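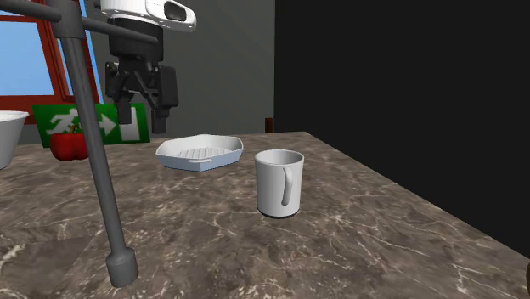

Ticket status: open, waiting on quote
Queue: Equipment planning
Site: Nevarville
Opened: Apr 15, 2021

Hello all, I'd like to settle the spec for the second gripper cell before the budget round closes, and I think we're very close! The Dredis order form wants a stroke and a finger length, and we've been guessing at both. I've now been through the kitchen layout in simulation with our two-finger model and it has cleared up a lot. The shallow white dish with the ridges is a good test for reach: it has raised walls, so the fingers have to come down inside or grip the edge, and the little handle at the front gives us one more thing to try. The mug beside it is a different job again, with its handle on the side nearest the viewer. If one set of fingers can be planned for both, we save a tool changer, and that is the most expensive line on the sheet after the arm.

Problem as logged
The planner rejects every grasp on the dish wall when the long fingers are selected. Short fingers are accepted, but then the mug grasps come back with a warning about clearance at the rim. I can't put a purchase request in with both results unresolved.

Tried so far
1. Reloaded the finger geometry from the Toltex library. No change.
2. Lowered the approach height by 40 mm. Dish grasps still rejected, mug warning gone.
3. Swapped the collision mesh for the dish to the finer one. Now it gets interesting - the long fingers are accepted on the front handle, though still refused along the sides.
4. Turned off the stand in the collision set, just to see. Same result, so the stand is not what's blocking us. Turned it back on.

Update
Found a mismatch in the units on the finger file. The tip thickness was being read from an old column, so the planner believed the tips were far fatter than the ones on the Dredis drawing. With the right value in, the side grasps on the dish pass with the long fingers. I was really pleased to see that, as it means the standard set may do and we can drop the custom machining.

Still to check: the mug at normal approach height. I've queued it for tonight with the corrected file.

What this does to the budget
The custom finger set was in the plan at 348 per pair and we had two pairs down, one fitted and one spare. Standard fingers come with the gripper, so only the spare needs buying. I'd like to move what's left over to a second set of cables and a proper storage case, as we always end up borrowing those from the other cell.

Navickas have been asked for a fresh quote with standard fingers and the longer stand. Delivery would be October if we order after the budget round, earlier if we can get it in before. Please don't approve the old quote, it still has the machining on it.

Reply from purchasing
Old quote put on hold. Can you confirm whether the longer stand needs its own line or goes in with the gripper?

Reply
Own line please. The stand may be shared with the first cell later, and it's much easier to move on paper if it was bought separately. I'll attach the mug results to this ticket when the run finishes. Leaving it open until the new quote is in.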